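Bagging vegetables, take two

The second batch of demonstrations for the produce task is finished. Same two-arm cell as before, pink leopard walls included. The task is to move toy vegetables between a green mesh basket and a clear plastic bag. Target was 200 episodes. I kept 175. 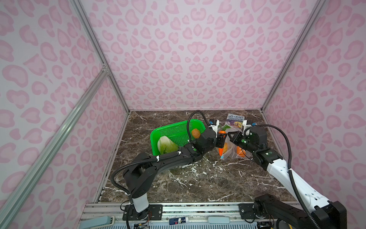
Most of the rejects came from the bag. Film folds differently every time, and an operator working from the wrist views tends to close early and pinch one layer of plastic. I now ask for a short pause with the jaws open before any grasp on the bag. It costs time, but the gripper signal is much cleaner to segment.

The arm that isn't handling a vegetable matters more than I expected. In the first batch it drifted whenever the operator's attention was on the other side, and the policy learned the drift. The Tornlow logger records both arms at 30 Hz, so every idle twitch goes into the training set. The new rule is to park the idle hand over the bag or on its edge and leave it there.

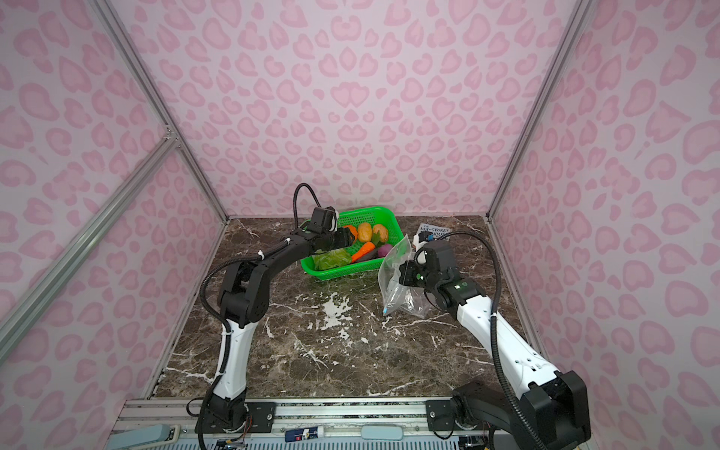
Resets

Basket contents are reshuffled between episodes. The bag gets flattened and reopened by hand, never by the arms.

Carrots go in by the upper end. Grasping mid-body lets them swing - two operators disagreed on this and the data was split until Thursday.

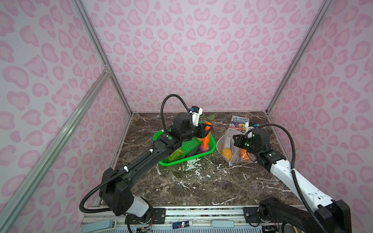
Why not script the reset positions?

Scripted layouts were too regular. The policy trained on them did poorly as soon as the basket was turned a little.

Next batch starts once the Lilell export is fixed.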